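How Do Online Reviews Work? (And Can You Believe Them?)

Say you have saved up for a yo-yo. You find one in an online shop, and next to it are five gold stars and the words "BEST YO-YO EVER, my life is different now." So it must be a good yo-yo. Right?

Maybe. Let's find out who wrote that, and why a grown-up somewhere was so moved by a yo-yo.

What is a review?

A review is a note from a person who bought something (or says they did) telling other people what it was like. Most shops ask for two parts: a number of stars, and some words. One star means "I am cross." Five stars means "I am pleased, or I was in a hurry." Three stars means the person was raised to be polite.

Before the internet, people got their reviews over the fence. Your neighbor bought a lawn mower, the lawn mower caught fire, and you bought a different lawn mower. It was a good system, but you had to live near somebody with bad luck.

Who writes them?

Mostly people who feel strongly. If your new lunch box is fine, you put a sandwich in it and forget about it. If the lid pops off and fills your backpack with yogurt, you have something to say to the world. Very happy people write reviews too. The folks in the middle are busy eating their sandwiches.

This means the reviews on a page don't always match what most buyers think. They are what the loudest buyers think. Keep that in your pocket for later.

What does the average mean?

Next to the stars you will often see a number such as 4.5. That is an average. The shop adds up all the stars and divides by how many people gave them.

Suppose a pencil case from a company called Sivix has 2 reviews. One person gives it five stars. The other gives it one star, and writes only "No." Add them up and you get six. Divide by two and you get three. So the pencil case has three stars, even though not a single person thought it was a three-star pencil case.

Now suppose another pencil case has 3312 reviews. One cranky person can't push that average very far, however hard they lean on it. That's why you should always look at how many reviews there are as well as how many stars.

Can a review be fake?

Yes. Some sellers write nice things about their own stuff and sign it with another name. Some pay strangers to do it. Some give you a present if you promise five stars, and then the stars are really a thank-you note for the present. In many places this is against the rules, and shops try to catch it, but they don't catch all of it.

Fake reviews can be hard to spot. A few clues help:

They could be about anything. "Great product, works great, great!" Is that a kite or a toilet brush?

They all show up together. If a toy had no reviews until March and then got 15 glowing ones before breakfast, raise an eyebrow.

They use the full name over and over. Real people don't say "I love my Drondetine Deluxe Bubble Blower" to their friends. They say "I love this thing."

One clue by itself doesn't prove anything. Plenty of real people write dull reviews.

What about the grumpy ones?

Read those too, and ask what the person is grumpy about. Here are two we made up our minds about very quickly.

Reginald Kowalczyk gave a bottle of Rinuline glue one star: "Came on time, sticks well, but I wanted it in green." The glue did its job. Reginald has a color problem.

Trevor Tapley gave the same glue two stars: "Held my model plane together until lunch. Then the wing came off, and I had used the amount it says on the label." Trevor has told you what he did, what he was gluing and when it went wrong. You can use that - even if you feel a bit sorry for the plane.

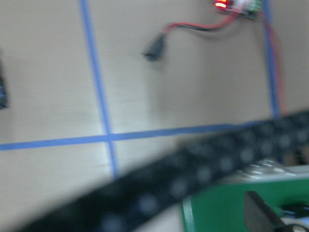 How to be a review detective

Ask a grown-up before you buy anything online, and do the detective part together. It goes faster with two, and they have the password.

1. Look at the number of reviews first, then the stars.

2. Read 3 good ones and 3 bad ones. Skip any that are only one word long, unless you enjoy those.

3. See if different people mention the same thing. If one person says the zipper sticks, it could be one unlucky zipper. If lots of them say so, it's the zipper.

4. Check the dates. A shop may have been lovely years ago and sleepy ever since.

5. Look in more than one place. A shop's own page might only show the reviews it likes.

Writing your own

If your family lets you help with a review, say what you bought, what you used it for, and what happened. "The Ozoliņš kite flew well in strong wind but the tail tangled" is a very good review. So is a bad one, if it's true and you're not mean about it. Remember that a person at the shop has to read it.

Leave out your full name, your school and where you live. The kite people don't need to know.

Words to know

Average: a number you get by adding everything up and sharing it out evenly.

Rating: the stars or score somebody gives.

Verified buyer: a label some shops use when their records show the person bought the item there. It doesn't tell you whether they have any taste.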